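Search this site Go

Giving the Small Stuff a Cubby

Every household has a class of object too useful to throw out and too ugly to display. Cable pouches, the case for glasses you replaced in August, a charger for something. Ours lived in a bowl until the bowl gave up. Open cubbies fixed it, mostly.

1. Empty the whole unit. Yes, the top as well. You will find a key. You will not find out what it opens.

2. Wipe the floors of the cubbies and let them dry while you argue about the key.

3. Line the ones you plan to use for small things. I like red on gray wood grain. Dark items vanish on a gray shelf and look faintly guilty on a red one. Cut the liner a hair narrow and skip the glue, so you can pull it out and shake off the crumbs.

4. Sort by how often you reach for a thing. Daily items get the easy cubby, and the deep one takes whatever you visit twice a year.

5. Put cases and pouches in one at a time, set down flat. Tossing is how we got the bowl.
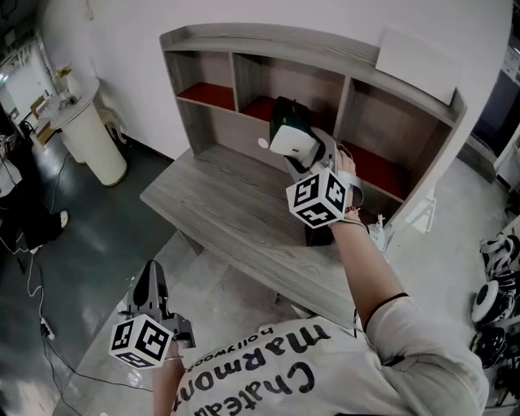
6. Stop at seven items per cubby. Davina Moffat wrote in to say she manages 30, and I believe her, and I would not like to see it.

7. Keep the top shelf for flat things you can lean on the wall. Anything else up there starts a pile by dinner.

Check again in a month. Throw out the key if you're brave.

Related
Plants on Small Tables
Benches That Collect Coats
Drawer or Bowl?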